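The Lid Test
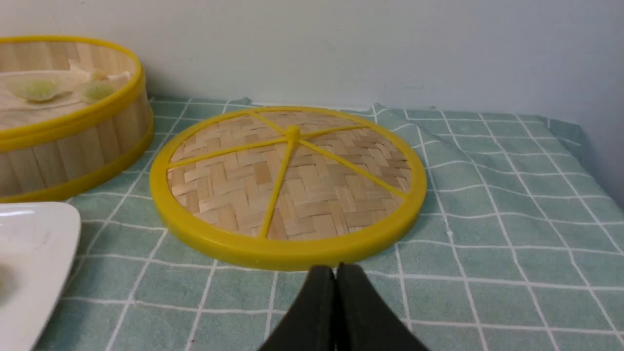 Aurélien Bodin
Contributing writer, short fiction

The instruction from Nulluvdale was one page long. It said that the basket and its lid were to be assessed for table service, that the food inside was to stay where it was, and that the report was due by four in the afternoon. It gave the stock number as 274 and the depositor as Rind. It did not say whether Rind was a person.

Aris read it twice and signed the top copy. She had worked in the assessment room at Werton for long enough to know that a short instruction took longer than a long one. She put the lid down on the cloth next to the basket and began with the general entries.

Basket: round, slatted wall, yellow rim at the top, yellow band at the base. Lid: woven panel, yellow ring, five spokes, central hub. Contents: dumplings, two, green. Under "other contents" she wrote "one, white, ruffled" and left the name blank. The manual listed 169 approved terms for filled dough and she did not want to choose the wrong one before lunch.

The first test was fit. A lid passes if it can be set down with one hand, turned through a full circle and lifted again without the basket moving. She set it down and turned it. The basket stayed where it was. She lifted the lid and looked in. The dumplings were as before. She entered a pass.

The second test was repetition. The manual asked for the lid to be raised and lowered until the assessor was satisfied, and gave 3,000 as the upper limit. Most assessors at Werton were satisfied at 20. Aris had once been satisfied at 12, on a September evening when the heating had failed, and had been asked to explain herself in writing.

She raised it and lowered it. At the ninth lowering she noticed that she was listening. A lid of this kind makes two sounds, one when the near side of the ring touches and one when the far side follows. The gap between them depends on the hand. Hers was getting shorter.

By 200 the two sounds had become one. She noted this in the margin, as there was no box for it.

At 611 the door opened and the supervisor came in with the post. He asked whether the item had failed.

"No," said Aris.

"Then it has passed."

"I'm not satisfied yet."

He looked into the basket, which was open at that moment. "They look like toys," he said.

"The instruction doesn't say."

"Would it make a difference?"

She considered the question. The form had a line for temperature and a line for odour, and she had put a stroke through both. It had no line for whether a thing was meant to be eaten. "It would make a difference to Rind," she said.

He left the post on the shelf and went out. Aris had lost her place and, under section four, was obliged to return to the last number she could swear to. That was 600. She began again from there.

The light moved across the cloth during the afternoon. She changed hands at 800 and changed back at 950, recording both. It occurred to her that somebody had set the white piece between the two green ones and a little way behind them, and that this had been done with some care, as one seats a guest who does not know the others. She did not record that. Each time the lid came up she checked that all three were present, and each time she was slightly relieved – more than the work called for.

At 1,223 she put the lid down on the cloth and did not pick it up again. It was ten to four. She could find nothing different about this lowering. She wrote the number in the box, and the word "satisfied" after it.

One entry remained. She opened the manual at the list of approved terms and went down it with a ruler, from the first to the last. Several would have done. She closed the book, turned back to "other contents" and wrote in the blank, in small capitals, RIND.

Then she put the form in the tray for Nulluvdale, fetched her coat, and came back to set the lid on the basket for the night.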